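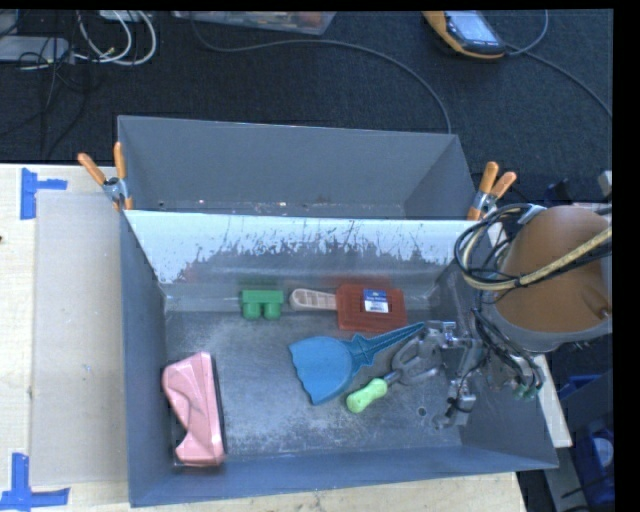
Gray metal bins held together with spring clamps on a wooden tabletop.

Tote bin

A tote bin, also called a parts bin or tub, is an open-topped rectangular container used to hold loose items during sorting, storage or transfer. Tote bins are found in workshops, mail rooms, classrooms and stores. They differ from crates in having solid walls, and from trays in having sides tall enough to keep small objects from rolling out.

Construction

Most metal tote bins are formed from folded sheet steel or aluminum, with the corners welded, riveted or pressed. The rim is usually rolled or folded over to remove the sharp edge and to stiffen the walls. On many patterns the side walls slope inward toward the floor, an arrangement that lets empty bins nest inside one another and guides small items toward the middle. Holes may be punched in the floor for drainage or for fixing the bin to a shelf or cart.

Plastic bins are lighter and quieter in use. Metal bins hold their shape better under weight and are preferred where tools or other hard objects are dropped into them. A common bench size in the Clomden pattern is 18 inches long and 8 inches deep. The Standomham pattern is longer and shallower, and was intended for shelving.

Use in pairs

Bins are often placed side by side or end to end, so that items can be moved from one to the other as they are sorted. One bin holds the unsorted items and the other receives them. Because light bins slide apart on a smooth table, the adjoining walls are commonly fastened together. Spring clamps are the usual choice — they can be fitted and removed with one hand and need no holes in the metal. Two clamps, spaced apart along the shared edge, also prevent one bin from turning against the other. Bolted brackets are used where the bins are meant to stay in place permanently.

Contents

Tote bins are general containers, and mixed contents are normal in homes and schools. A single bin may contain toy blocks, brushes and other small household goods. In trade use a bin is more often kept to one kind of part and carries a card or label on its front wall. The Hailu system, used in some school supply rooms, assigns each bin a color and a shelf number.

Wear

Painted and coated bins wear first on the floor and on the upper part of the inner walls, where objects and hands rub most often. Early wear shows as pale scuffs. With longer use the coating breaks away in patches with ragged edges and exposes the darker metal beneath. In his handbook on workshop storage, Gebremedhin Nigatu distinguishes surface wear, which does not affect use, from wear at the rim and corners, where exposed edges may cut the hands. He recommends filing such edges smooth before the bin is returned to service.

Bare steel should be kept dry. Aluminum bins do not rust but dent more easily, and a badly dented bin may no longer nest. The Grindo finish, a baked gray enamel, can be touched up by brush after light sanding.

See also

Crate
Nesting container
Spring clamp
Workbench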